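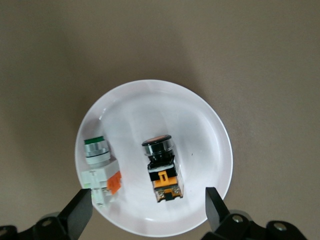
Who may borrow from the Drirnville dish and tableware library, and for how long?

Any resident of Drirnville or Desmet who has signed the borrower form may take items for up to 12 days. The Association confirmed this rule under item 3 of the January meeting, and it applies to clubs and schools on the same terms.

DRIRNVILLE NEIGHBORHOOD ASSOCIATION
Minutes of the January meeting
Held in the upper room, Drastbridge Hall, at 7:00 p.m.

Presiding: Blažena Procházka
Recording: Iqra Hayat

1. Call to order and prior minutes

The chair called the meeting to order at 7:04 p.m. The minutes of the previous meeting were read. One correction was made: the word "Lellimard" in item 6 should read "Lellimard Street," as the discussion concerned the parking lane and did not concern the Lellimard playground. The minutes were approved as corrected.

2. Hall rental

Ms. Hayat reported that the hall owners have proposed a new agreement covering the upper room and the kitchen. The kitchen would be available until 10:00 p.m. in place of the present 9:00 p.m. The deposit would be $200, refundable within 20 days of the end of the agreement. A member asked whether the deposit already held could be carried over. Ms. Hayat was directed to obtain an answer in writing before anything is signed.

Moved and seconded to accept the agreement subject to that answer. Carried.

3. Tableware lending

The chair reviewed the first season of the lending library. Use was heaviest in the weeks before graduation and again in the fall. Two borrowers returned items late and were sent the standard letter. The following was agreed:

The loan period remains 12 days. Extensions may be given by telephone if no other household is waiting.

Items are to be washed and dried before return. Borrowers who bring back unwashed items will be asked to wash them in the hall kitchen at the time of return.

Chipped items are to be reported and will not be lent again. No charge will be made for a first breakage. The Association will review the cost of later breakages case by case.

A proposal to lend tablecloths was discussed at length. Members differed on who would launder them. The proposal was tabled.

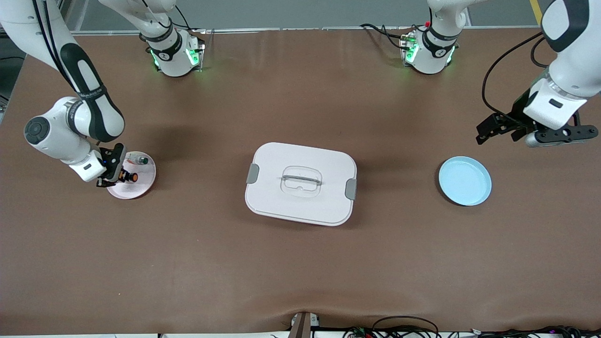 What happens if a borrower needs more plates than the library can supply?

The borrower should apply to the Desmet lending shelf, which has agreed to share its stock on request. Requests go through Ms. Hayat, and the borrower is responsible for carrying the items both ways.

4. Storage

Members discussed the closet beneath the stairs at Drastbridge Hall. The lower shelves are too deep for small items, and the door does not close fully in damp weather. The chair presented two quotations for new shelving and a replacement door. The lower of the two came to just over $3000 and did not include painting.

It was the sense of the meeting that the door should be repaired first and the shelving considered in the spring. Moved and seconded to request a separate price for the door alone. Carried, with one abstention.

5. Spring supper

The supper will again be shared with Desmet. Serving will begin at 5:30 p.m., a half hour earlier than last year, at the request of families with young children. The sign-up sheet for main dishes will be posted inside the front door. The chair asked that cooks mark any dish containing nuts.

6. Correspondence

A letter was received from a resident of Lellimard Street regarding noise after evening events. The chair will reply and will enclose the hall rules. A note of thanks from the Desmet school was read.

7. Other business

A member asked that the outside light be left on until the last person has gone down the steps. Agreed.

8. Adjournment

There being no further business, the meeting adjourned at 8:40 p.m.

Respectfully submitted,
Iqra Hayat

Related items
Borrower form and lending rules
Drastbridge Hall: rules for evening use
Lellimard Street parking lane: summary of responses
Minutes of the fall meeting
Spring supper sign-up

Comments (3)

M. on Lellimard St.
Thank you for reading my letter. The light will help too. Those steps are bad in winter.

desmet_parent
Does the 5:30 start include setup, or should people bringing food come earlier? Last year we stood in the hallway with hot dishes.

Carol
I would still like to see tablecloths. I am willing to launder my own share and said so at the meeting. Please put it back on the list for spring.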